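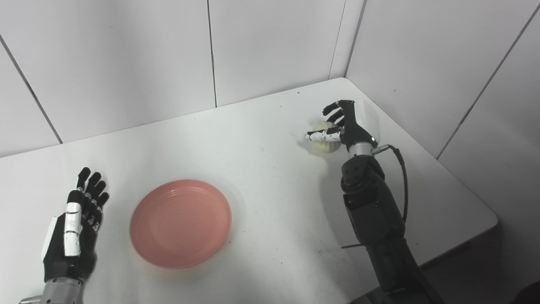

Ingrid Vasko

Opinion | Handling and End Effectors
January

Five-fingered hands are oversold for most bench work, and I say that as someone who has spent the better part of a winter running them. They are heavy, they are slow to calibrate, and every extra joint is another thing to drift. I still think small labs should test them properly before ordering another pair of parallel jaws, and the reason is fruit.

Our comparison used a ribbed, pale yellowish fruit and a shallow pink plate on a white table. The task is to grasp the fruit, carry it over the plate and release it without a bounce. It is a dull task and a good one. The object is round, the ribs change the contact patch with orientation, and the plate rim punishes a late release.

We ran 822 trials across three end effectors. The Nepia parallel jaw was the quickest to set up, at 19 minutes from bare flange to first grasp. The Tadar suction cup was quicker still per cycle, when it sealed. On a ribbed skin it often didn't, and a bigger cup traded one leak for another. The Zelluleo hand took most of an afternoon to bring up and needed its finger offsets checked every 80 cycles.

On raw success the jaw and the hand came out close enough that I wouldn't argue the difference. What separated them was the failures. When the jaw missed, it squeezed the fruit out sideways and the trial was over. When the hand missed, it usually still had the thumb under the fruit and a finger or two over the top, and the controller could close again from there. A grasp that degrades slowly is worth more to me than a few points on a summary table, and most published comparisons have no column for it.

The objection I hear is cost, and it is fair. A hand costs more to buy and much more to keep. Fingertip covers wear, tendons stretch, and cable routing at the wrist is still treated as the customer's problem. We leave a generous loop of cable beside the arm so the wrist can rotate fully, and I would like to see one vendor document the minimum slack instead of leaving each lab to find it by pulling a connector.

I'd also like reviewers to stop testing on foam cubes. The Drollby bench protocol allows 20 standard objects and nearly all of them have flat, parallel faces. That is a jaw's home ground. Put a sphere with ribs in the set and the ranking moves.

Two-arm rigs complicate the choice further. In a single-plate task the left hand mostly lies flat on the table, and it is hard to justify paying for it. My view is that the second arm should carry a jaw – cheap, stiff, good for holding a plate still – while the dexterous hand does the carrying. We have not tried that pairing yet. The adapter flange for the left wrist is on order.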